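Progress report to the Hatetti fund: the Nesteo cell, second period

You asked last time for fewer adjectives and more about what the machine does all day. Fair enough. For most of this period it was being looked after, and looking after it is what we want to report on.

First, the money. The spares line is spent. The travel line is untouched, as the cell does not travel and neither, it seems, do we. We moved a small amount from travel to fixings in October, with your office's approval, and it has gone where fixings go.

The Nesteo cell is still one arm, one two-fingered gripper, one camera at the wrist and one table, and its job is still sorting and handling chargers and cables. At the last report it could pick up a plug if the plug was lying the way it liked. Plugs rarely are. We had put this down to the software, which is the traditional thing to do when the person who wrote the software is out of the room. The fault was in the fingers. One of them had worked slightly loose at its mounting and was closing a touch behind its partner, so every grasp began with a small shove sideways. On a box you'd never notice. On a charging adapter it was the difference between a pick and a game of shuffleboard.

We pulled both fingers, cleaned the seats, refitted them with new screws and marked the heads with paint so that any turning shows up at a glance. The whole repair took one Wednesday afternoon. Finding out that it was needed took 18 days, and we would rather not dwell on the ratio.
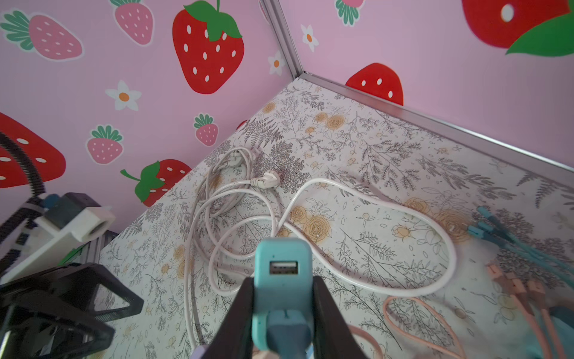 Words: the Nesteo cell team, Garrido workshop
Filed under: Progress reports, Maintenance

With the fingers square again we could get back to the adapters. We hold them upright, port end away from the gripper, so the wrist camera gets a clear view of the USB opening. This used to be the pose that failed first. Over the period we ran it in sets of 30, and the last two sets went through without a drop. The sets before that did not, and they are in the log with everything else.

Cables remain our colourful problem. A coil of power cord has no shape the planner respects, and a long one in loops will happily lie across whatever you wanted next. For now the rule is that the gripper deals with the hard items first and goes after cords by the plug end. It's slow, but it has stopped the arm from lifting a single adapter and discovering it has brought the family along.

The patterned sheet on the table stays. A plain one would make the camera's life easier and our results less useful, and the same goes for the strawberries on the walls. We did lose a few days to a vision model that took a firm interest in the printed flowers. It has been retrained and now mostly leaves them alone.

Routine care is now written down, where before it lived in three heads that disagreed. At 8 each morning someone checks the paint marks, wipes the finger pads and the camera window, and opens and closes the gripper 10 times with nothing in it, watching for one side to lag. Once a week we go over the cabling on the arm for rubbing and check the camera against its calibration card. The calibration card now has a hook of its own, after spending part of the period under a keyboard.

The order from Zernard was less of a success. The replacement pads came in the wrong hardness, went back, and came again in the same hardness with a nicer label. We are running on the old pads, which have almost 2 months left in them at the present rate of wear. A third attempt is on order. If it fails we will cut our own from sheet, and we have costed that at less than the return postage.

Next period we plan to run the cell through full working days with no one hovering, and to try the fingers on thinner connectors. We'd also like to shift some of the remaining travel line into a second set of fingers, so that a loose screw costs us minutes. The request form is attached – it asks for a destination, and we have put "the bench".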